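Chapter 4
Wood and Water

Yogesh Goel and Sarla Pal

4.1 Why boards move

A board that was cut many years ago still takes in water from the air and gives it back. When the air in a room becomes damp, the board grows wider. In a dry winter it shrinks again. Along its length the change is very small, and in most furniture we can ignore it.

The direction of the grain therefore matters to every person who builds with wood. Straight lines usually mean that the fibers run evenly. Where the lines bend or make a swirl, the fibers change direction, and a plane can tear the surface at this point.

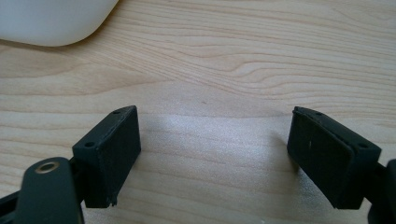 4.2 Measuring the change

In November the workshop at Villanueva weighed 63 boards before they went into the store room. Each board was 200 millimeters wide at the start. The students measured the width again in spring -- always at the same pencil mark -- and wrote both numbers in a table.

Before you read the results, write down your answers to these points:

Which boards do you expect to shrink the most?
Does a thick board change more slowly than a thin one?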